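Kitchen and utility room inspection, with comments
Property: ground floor flat, Bollinton
Prepared by: Nouhaila Amrani, Jivotwood Lettings
Copy to: Maureen Mottram (owner), Kai Teuber (repairs)
Date of visit: Aug 9, 2024
Job number: 1717

I use the same list for all our flats. Each point has one of three marks: OK, WATCH or REPAIR. WATCH means that I look again at the next visit. My comments are under each point and they are more important than the mark, so please read them also.

1. WAY OUT

1.1 Flat door opens from inside without key: OK
The thumb turn moves easily. The old lock with a key on the inside was taken off in April, as I asked in my last report.

1.2 Hall is free of boxes and bicycles: WATCH
One bicycle was against the wall. A person can pass, but not two persons, and in smoke it would be a bad thing to meet with your knee. I spoke to the tenant, Pavithra Rodrigues, and she will ask for a place in the yard shed.

1.3 Kitchen door closes fully by itself: REPAIR
It stops about a hand's width before the frame. This is a fire door and it must close until the latch clicks. Kai, the closer arm needs to be adjusted or changed. Please do not plane the door.

2. SMOKE, HEAT AND GAS

2.1 Smoke alarm in hall: OK
Tested with the button, loud in all rooms with the doors shut. Replace-by date is still good.

2.2 Heat alarm in kitchen: OK
Tested. I cleaned some grease from the cover with a dry cloth.

2.3 Carbon monoxide alarm: REPAIR
It was in a drawer. It worked when I pressed the button, but in a drawer it cannot protect anybody. It must go back on the wall near the boiler, at the height which is written in its leaflet. I left the leaflet on the worktop.

2.4 Gas safety record: OK
Seen and in date. The paper copy is in the blue folder. Maureen, I will send you a scan.

2.5 Fire blanket: OK
It hangs beside the door and not above the cooker. Good.

3. DOORS, HANDLES AND CUPBOARDS

3.1 Handles and knobs are firm: WATCH
I pull each one straight, then I turn it a little to both sides. One knob on the low cupboards turned in my hand. The screw is long enough, only not tight. Kai can do this in the same visit as the door closer. 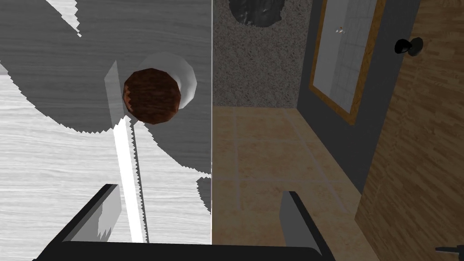
3.2 Hinges: OK, with one exception
The tall cupboard next to the window has a top hinge with only one screw of two. The door is heavy, so this goes to REPAIR. All other hinges are good and need no oil.

3.3 Child catches: WATCH
The tenant has a nephew of two years who comes at weekends. There are catches on the cupboard under the sink but not on the one where the dishwasher tablets are kept. I recommended to move the tablets to a high shelf on the same day, and the catches can come later.

3.4 Sharp edges: OK
I pass the back of my hand along the edges, slowly. No splinters and no raised corners.

4. WATER

4.1 Hot tap temperature: WATCH
Measured 63 degrees at the kitchen tap after two minutes. For storage of hot water this is good against bacteria, but for the skin it is too hot, and there is a small child in the visits. I ask for a mixing valve under the sink. Dayana Orozco in our office has the price from Ansari and also from Praven, and she will write to the owner with both.

4.2 Leaks below sink: OK
I put dry paper under every joint and ran the water for the whole time of section 5. The paper stayed dry.

4.3 Stop valve: REPAIR
It turns only a quarter and then it is stuck. If a pipe breaks at night this is the first thing that a person needs. Do not force it, the spindle is old.

5. ELECTRICITY

5.1 Sockets near the sink: OK
Correct distance. No burn marks and no cracks.

5.2 Test button on the consumer unit: OK
It switched off at once and came back normally. The freezer clock had to be set again, for which I apologised.

5.3 Extension leads: REPAIR
The kettle and the toaster were on one lead together. I took out the toaster. The tenant will use the second wall socket.

6. SPARE PARTS AND FIXINGS

6.1 Replacement knobs match the old ones: WATCH
Our store list shows 156 knobs of four types, and last time the wrong type was sent, with a shaft that was too short for a thick door. When you order for this flat, please compare the length of the neck and not only the colour of the front. The type to look for has a short white cylinder behind and a round reddish-brown end with a wood-grain look. Measure with a ruler and write the number on the bag.

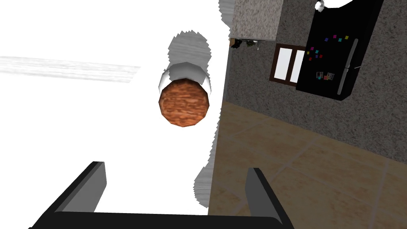 6.2 Screws are returned to the labelled box: WATCH
Two kinds were mixed in one bag after the last repair, and the longer kind can come through the front of a thin door. Please sort them before the next job. The knobs should be sorted in the same way, and as the end face can have orange and dark brown in one mottled pattern, do not put a knob aside as faulty only for uneven colour. A crack or a damaged thread is a fault, and such a piece goes in the bin.

6.3 Tools left in the flat: OK
None found.

7. ORDER OF REPAIRS

First, carbon monoxide alarm back on the wall. Tenant agreed to do it the same evening and to send a message to Dayana.
Then the stop valve and the kitchen door closer, both within the week.
Then the hinge on the tall cupboard and the loose knob.
The mixing valve waits for the answer of the owner, but I ask for an answer soon.

Tenant was present for the full visit and has read the comments. She asked to add that the window in the bathroom is difficult to close. It does not belong to this list, so I opened a separate note for it.

Signed: N. Amrani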